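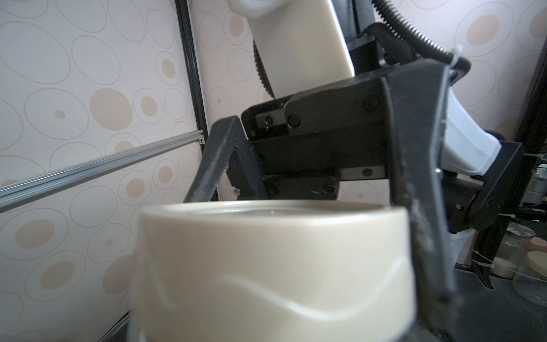
株式会社Stukeoは、円筒容器ハンドリングセル「Skunier」の保守手順を改訂、Sosthorpe工場で運用を開始しました。対象はグリッパー指先の点検と交換、ケーブル固定の見直し。黒い指の表面に出る擦り傷や白っぽい摩耗跡は、これまで担当者の目視判断まかせでした。改訂後は累計900サイクルごとに指を外し、先端の摩耗を測定、記録します。クリーム色の大型容器のように縁が広く丸いワークでは、左右の指の当たりがずれやすく、ここを重点項目としました。

2023/07/13 発表

■改訂のポイント
・指の取付ねじ:増し締めは対角順に2回。従来は1回
・原点確認:指交換のたびに実施。省略不可
・コルゲートチューブ:手首を両端まで回し、突っ張りがないか確認。結束バンドは締めすぎ注意
・清掃:乾いた布のみ。エアブローはは不可(粉じんが可動部に入るため)

所要時間は指の左右交換と原点確認まで含めて6分。作業は1名で可。使用工具は4点、専用ケースに収めてセル横に常備します。

■経緯
Sosthorpe工場では容器をつかみ損ねる停止が続き、保守記録223件を見直したところ、指の交換後に原点確認をしていない例が多数。部品の不良より手順の抜け、との判断です。設備側の改造はなし、制御ソフトの変更もなし。

■今後の予定
8月よりMedeiros工場の同型セルにも展開。手順書は現場掲示用の1枚版も用意します。既にSkunierをお使いのお客様には順次お送りしますので、届くまでは現行の手順書どうりに作業をお願いします。交換用の指は左右セットでの供給、片側のみの販売は行いません。旧型の指をお使いの場合は取付穴の位置が異なります。注文前に型番をご確認ください。

本件に関するお問い合わせ
株式会社Stukeo 広報窓口
(Skunierの保守部品については各担当営業まで)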